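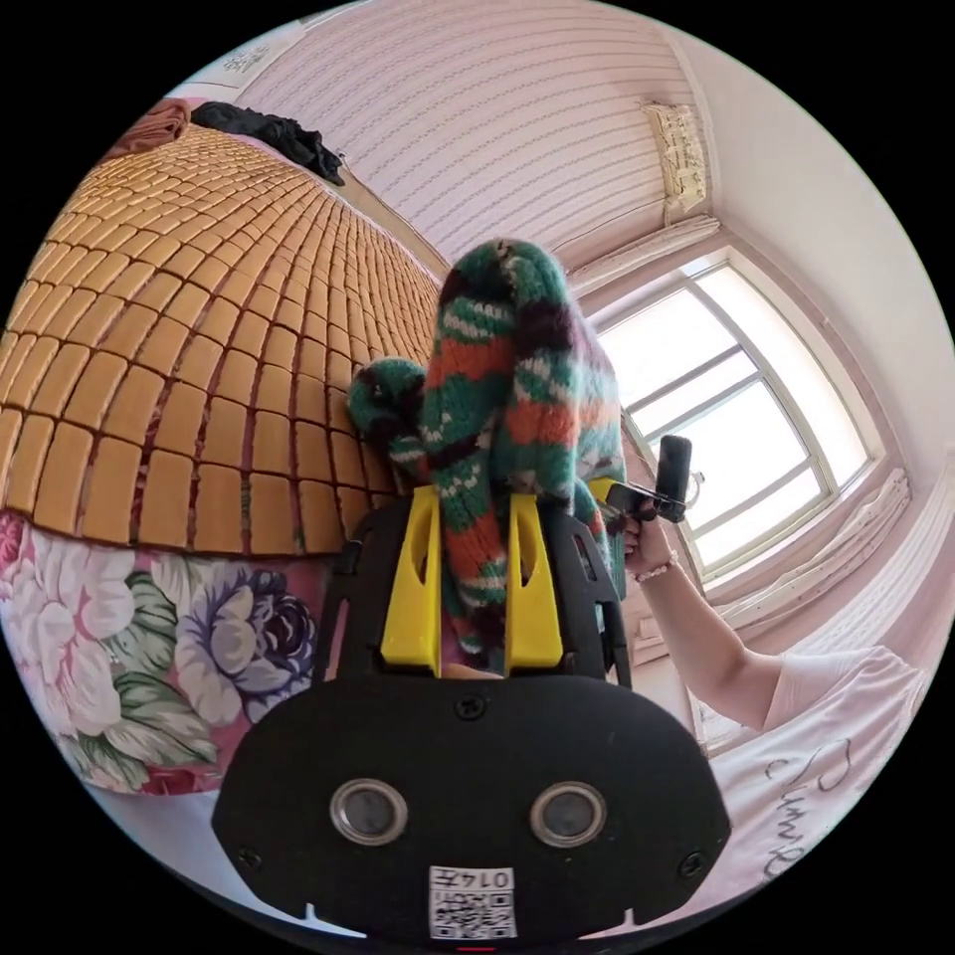
Talks > Oversight > Villalba, notes

Start with the charity audit – I love this one. Cernance took in aid money for 30 clinics, and 1,061 receipts went missing.

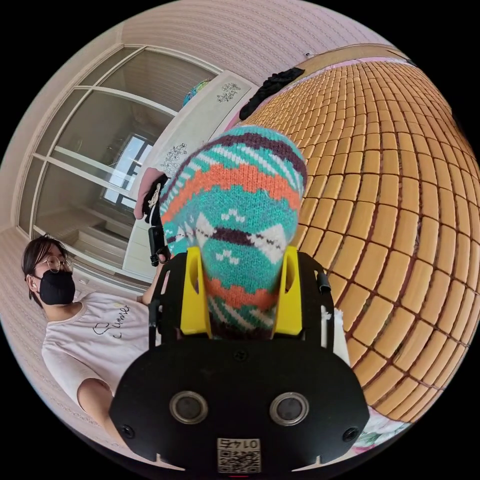 Slow down on Irka. Two auditors asked for bank records in May and got them! Show the letter, then pause. 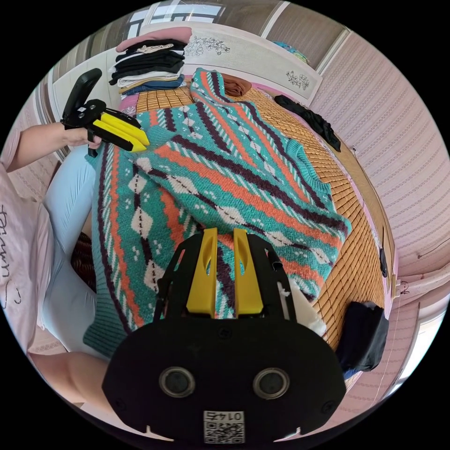 Two hand-held grippers

Lorena Henríquez pushed for the second review. Credit her by name. Skip the Cimer slide if we're short.

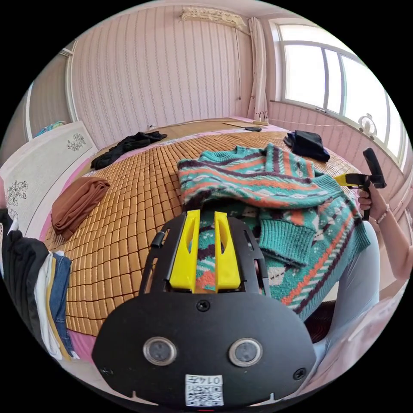
Yellow fingers, knitted garment behind

Leave 20 minutes for questions.

Comments

Great talk, is the letter online?

Please post the Cimer slide too – we ran out of time!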